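Inen (official account)
1/ Inen has today opened orders for the second generation of its clip-on wrist controller. The device is worn on either arm and connects to phones, tablets and most home hubs. This thread sets out what has changed, what it costs and how existing owners can move across.

2/ The first controller went on sale with a fixed strap and a single button. Owners told us plainly that the strap was uncomfortable in warm weather and that the button was too easy to press by mistake. Both have been replaced.

3/ The new strap is woven, detaches at both ends and can be washed by hand. It comes in three lengths. Straps from the first controller will not fit the new one, and we regret the inconvenience to those who bought spares.

4/ The button has given way to a small touch surface on the upper face. It responds to a tap, a long press and a slide in either direction. Each of these can be assigned in the Inen app, under Controls. The touch surface switches itself off when the wearer's arm is at rest.

5/ Battery life is now rated at 89 hours of ordinary use. Constant music control or frequent use of the locator tone will shorten this. A full charge takes a little under two hours from the supplied cable. No plug is included in the box.

6/ Storage has been added for the first time. The controller can hold music and spoken recordings, so that it may be used with wireless earphones while the phone is left at home. Files are copied over from the app. Copying by cable is considerably faster than copying without one.

7/ The price is £138 from our own shop and from Woldegiorgis stores. Woldegiorgis will display the controller from Tuesday, and staff will be able to fit a strap at the counter. Other retailers will follow in September.

8/ Owners of the first controller may claim £18 off the new one. The claim is made in the app, under Account, and needs the serial number on the back of the old unit. There is no need to send the old unit back.

9/ The first controller will continue to receive security updates. It will not receive the new gesture settings, which depend on a sensor it does not have. We have seen this reported differently elsewhere and would like to correct it.

10/ Work on the new sensor was carried out at our Trastholm site over two winters. Tiruwork Zeleke, who leads the group there, writes: "We spent far more time on the movements people make without thinking than on the ones they mean. Stirring a pan caused us trouble for months."

11/ Some 83 households in and near Flellbridge took part in the home trial. Each kept a written diary of false readings. Several of the default settings were altered as a result, among them the delay before a slide is accepted and the strength of the vibration.

12/ On privacy: movement readings are handled on the controller itself and are not sent to Inen. The app will ask once whether you wish to share fault reports. Choosing "No" has no effect on any feature - the choice can be changed later under Account.

13/ At launch the app is available in English, Welsh, French and German. Amharic and Polish are in preparation. Spoken prompts are in English only for the time being.

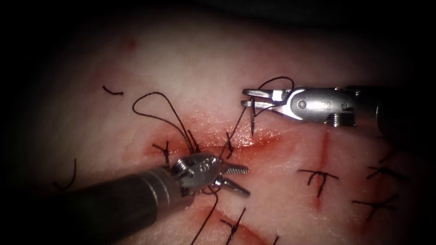

14/ Households with more than one controller may link them to a single account. Each wearer can keep separate settings, and a parent or guardian can lock the settings on a child's unit. We do not advise the controller for children under eight.

15/ The controller resists rain and splashes. It should be taken off before swimming, bathing or using a sauna. Damage caused by water under pressure is not covered by the guarantee, which runs for two years from the date of purchase.

16/ Repairs will be handled at Trastholm, as before. The battery can now be replaced without replacing the whole unit, and the charge for this will be published on the support pages before the first deliveries are made.

17/ Orders placed through our own shop will be sent out in the order received. Customers will have an email when the parcel leaves us. Please do not order twice if the confirmation is slow to arrive, as both orders will be charged.

18/ Questions may be left under this post until 5 pm. Questions about an existing order should go to the support desk through the app, where staff can see the order details. Please do not post serial numbers in public replies.

19/ Correction to post 3: the strap comes in four lengths. The extra-short length is sold separately and is not in the box.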